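变装服租赁店Prokska改规矩：租龙可以，押金先交

变装服租赁店Prokska从六月起调整押金制度，大型连体服一律收取1000元押金，普通款仍按老价钱，不收押金，只登记电话。店里所谓的“大型连体服”，指的是穿上之后过不了地铁闸机的那一类，目前包括龙、章鱼、充气相扑手，以及一棵会亮灯的圣诞树。

促成这次调整的是一条绿色的龙。它去年秋天被人租走，说好两晚，结果在外面待了大半个冬天，其间至少参加过一场婚礼和一次公司年会，这是店员从别人发在网上的照片里认出来的。龙回来的时候尾巴短了一截，肚子上多了一块油渍，租客的解释是“它一直这样”。店主法尔扎德·尼克扎德（Farzad Nikzad）翻出入库照片，双方对着尾巴讨论了半个下午，最后各让一步：租客赔尾巴，店里认油渍。

“我做这行，最怕的不是有人把衣服穿坏，”尼克扎德说，“是有人穿出感情来。”

按照新规，逾期归还每天从押金里扣45元，扣完为止。扣完之后衣服归谁，条款里写得含糊，尼克扎德说他还在想。他的会计倒是想得很清楚，认为那条龙如果早按这个办法算，店里已经可以再买一条，还能剩下一笔干洗费。

同城的竞争对手Brisik对此反应迅速，当天就在橱窗里贴出“永不收押金”的告示。告示下方另有一行小字，说明连体服只售不租，售价273元起。记者进店询问龙的价格，店员说龙要另算。再问章鱼，章鱼也要另算。按273元能买到的，是一件印着骨头的黑色卫衣，帽子需要另配。

两家店的顾客并不完全重合。Brisik的生意集中在十月下旬，客人大多在下班路上冲进来，拿了就走，回家才发现买的是儿童码。Prokska则靠全年的零散单子过日子：校庆、抽奖、求婚、商场开业，还有一位老主顾每逢岳母来访必租一套中世纪铠甲，原因从来没有交代过。据店里的登记本，去年全年出租最多的既不是吸血鬼也不是海盗，是那套香蕉。香蕉透气，走路不绊脚，上厕所也不求人，尼克扎德认为这三条足以解释一切。

比押金更让老顾客在意的是尺码。过去店里的连体服只有“大人”和“小孩”两种，个子高的客人穿上狼人，脚踝以下一律恢复人形。新一批货改由供应商Helto提供，分成五档，最大的一档据说能装下一名篮球中锋。为此店里请来身高过人的塔皮奥·拉赫蒂宁（Tapio Lahtinen）试穿。他本职是钢琴调音师，平日租衣服只租披风，因为披风没有裤腿。他把新狼人穿上身，照了很久镜子，最后说袖子略长，裤腿正好，脸上的毛有点痒。三条意见，店里采纳了前两条。

干洗也改了。从前是一律送洗，洗衣店曾把一件羽毛翅膀洗成了拖把头，赔偿谈到现在还没谈完。如今羽毛、亮片和带电线的款式由店里自己处理，工具是一把软毛刷、一台冷风机和尼克扎德的耐心，后者库存有限。

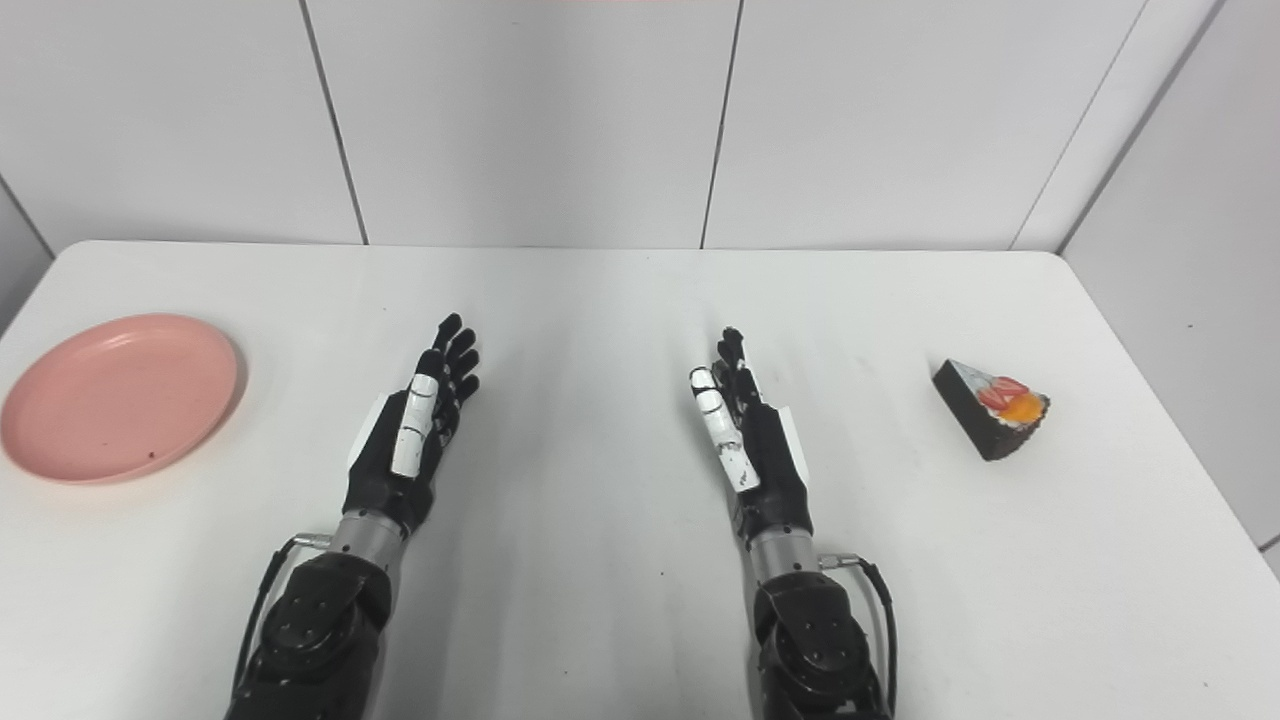 新规里争议最大的一条，是穿着租来的衣服不许吃东西。条款原本只禁红酒和咖喱，后来逐年加长，陆续添上了巧克力喷泉、烤串、蓝莓和“任何带汁的”，今年索性一刀切。有顾客当场指出，变装聚会不让吃东西，那就只剩下站着出汗了。尼克扎德退了半步，同意保留一小块蛋糕，前提是像白桌子上那样，粉色盘子在一头，蛋糕在另一头，中间隔得远远的，想吃的人有一整张桌子的距离可以考虑后果。至于奶油蹭到袖口上算谁的，新条款第四条写着：算袖子的主人的。租期之内，谁是袖子的主人，条款没有写，律师看过之后也没有写，只收了咨询费。

预约方面，Prokska即日起启用小程序Tello，顾客可以提前在上面挑款式、选尺码、看自己上次欠了多少。上线头一天收到79条预约，其中有一大半是冲着香蕉来的，而香蕉只有两套。店里已经向Helto追加订货，供货方回复说香蕉暂时缺货，黄瓜倒是有现成的，颜色不同，版型一样，问要不要先顶一顶。尼克扎德还没有答复，不过已经有两位顾客表示，黄瓜也可以谈。

那条绿色的龙目前仍在店里，尾巴是新接上去的，颜色比身子深一号。它不在预约名单上，想租的人得亲自到店，当着店主的面说清楚几点还。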